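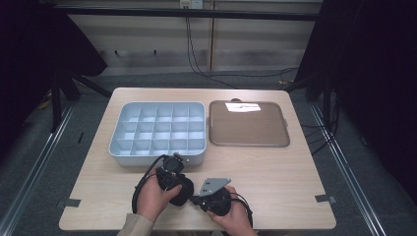
Biblioteca de sementes de Jesard reabre em abril com 200 variedades à disposição

A biblioteca de sementes do bairro de Jesard volta a abrir as portas em abril, agora numa sala maior, no rés do chão da antiga escola primária, e com 200 variedades prontas a levar para casa. É uma bela notícia para quem tem uma horta, um quintal ou apenas dois vasos na varanda!

O funcionamento continua tão simples como antes. Cada leitor — é assim que a casa chama aos inscritos — escolhe até 2 saquetas por visita, semeia, colhe e, no fim da estação, devolve uma parte das sementes que guardou. A inscrição é gratuita e faz-se ao balcão, a partir das dez da manhã.

Na coleção há feijão de trepar, ervilha de quebrar, várias alfaces de inverno, abóboras de guardar e um tomate-coração que os hortelãos da encosta de Cernard cultivam há décadas e que quase desapareceu. Foi Solomiia Horobets quem o recuperou, a partir de um frasco esquecido na despensa da avó. "Das sementes velhas nasceram pouquíssimas plantas, mas nasceram, e eu andei uma semana a mostrá-las a toda a gente", conta a coordenadora do projeto, ainda a rir-se. "Neste momento temos tomate-coração para dar e vender. Bem, para dar!"

A sala nova traz também um catálogo em papel, organizado por mês de sementeira, com as notas que os próprios leitores foram deixando: que variedade aguentou a geada, qual espigou depressa, qual ficou melhor na sopa. Zakhar Karpenko passou o inverno a transcrever esses bilhetes, alguns escritos nas costas de talões de supermercado, e garante que são a parte mais saborosa do acervo. Um deles, sobre uma curgete amarela, diz apenas "cuidado, não para".

No dia da reabertura há uma oficina de germinação para principiantes, às três da tarde, orientada pela viveirista Ustyna Panasiuk, com 50 lugares e entrada livre. Os participantes vão aprender a testar sementes antigas em papel de cozinha e a perceber quando vale a pena insistir com elas. Quem tiver saquetas antigas em casa pode levá-las — mesmo as que já perderam o rótulo, que costumam dar as melhores conversas.

Para o outono está marcada uma grande troca no mercado de Griner, aberta a hortas comunitárias de toda a zona. A meta é chegar às 300 variedades até lá, e os feijões, tantos e tão bonitos, prometem ocupar uma banca inteira. Até à troca, a biblioteca aceita sobretudo sementes de flores para polinizadores, como a borragem e a calêndula, que se esgotaram na época passada. Devem vir bem secas, em envelope de papel, com o nome da planta e o ano da colheita.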